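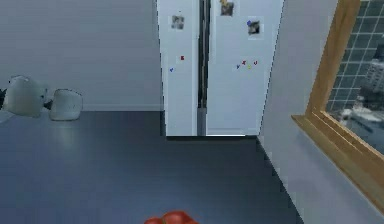
Rodrigo Escobar asks whether a group that holds 29 of 60 seats has already won the right to govern, or whether it still has to find partners. It has to find partners, or get other members to agree not to vote it down. The steps below show how to work this out for any council or parliament, using the Robles assembly as the test case.

Step 1. Find the threshold

Take the total number of voting seats, divide by two, and go to the next whole number. Robles has 60 seats, so the threshold is 31. If the presiding member does not vote, remove that seat before dividing. Check the standing orders, as some chambers let the chair vote only to break a tie.

Step 2. List the groups

Write down the seats each group holds today. Election night totals go out of date when members resign or change sides. In Robles the list is:

Pranis List: 29
Ekby Union: 14
Otar Alliance: 14
Independents: 3
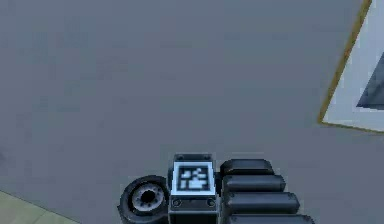

Add the column and check it against the total. A mismatch usually means a vacant seat. Some rules count the majority from all seats, others from filled seats only.

Step 3. Test the combinations

Start with the largest group and add one partner at a time. Pranis and Ekby reach 43. Pranis and Otar also reach 43. Pranis and the independents reach 32, a majority of four over the 28 members left. Ekby, Otar and the independents together reach 31, which is enough, but a single absence leaves them with 30.

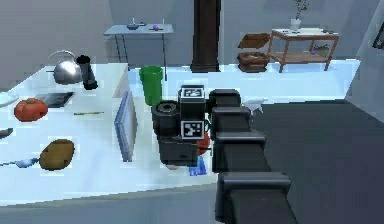

Mark any combination that a group has ruled out in public, but keep it on the sheet. Positions taken before a vote can change during talks.

Step 4. Check the confidence rule

Where a government needs only more votes in favor than against, abstentions matter. If Ekby abstains, 46 members vote and Pranis wins with its own 29. Where the rule calls for a majority of all members, the same abstention does not help.

Step 5. Note the deadline

Robles allows 90 days for talks, counted from the first sitting. After that a new election is called.

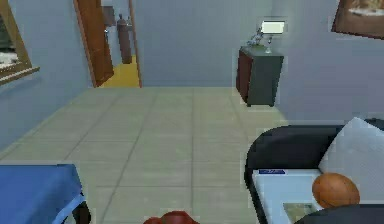

Open door and tiled floor.

Repeat steps 2 and 3 after every by-election. The next one in Robles is due in January.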